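Equipment Review: Kneath Hand-Held Gripper Set
Prepared for the Pliltdale purchasing file by Niall Baird
August 22, 2021

The department was asked to advise on whether the Kneath set should be included in next year's automation budget. A set consists of two hand-held grippers, a backpack rig and the cables needed to charge it. The supplier's price is $3,430 per set, with a setup fee of $1,000 charged once per site. We had five sets on loan during August.

Build quality is good. The grippers close evenly, and the finger pads showed little wear by the end of the loan. The straps on the backpack adjust easily, although shorter operators asked for a narrower fit. Battery life was 90 minutes in normal use, which is less than a working session, and spare batteries are sold separately. 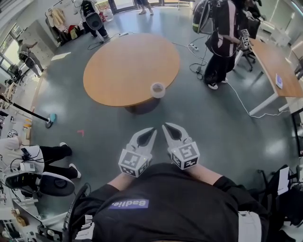
Buyers should also plan for items that do not appear on the supplier's quote. Each site will need extra power strips, a place to store the rigs between sessions, and enough clear floor for operators to work without crossing one another. Lewis MacKinnon, who reviewed the costs, recommends that cable covers be bought at the same time. Our own came from the stockroom and were too short.

The competing Vilton set is cheaper to buy but must be returned to the maker for any repair. Kneath supplies replacement fingers and pads directly, and our staff fitted them with ordinary hand tools.

We recommend purchase, provided that spare batteries are included in the first order. The warranty terms should be confirmed in writing before funds are released.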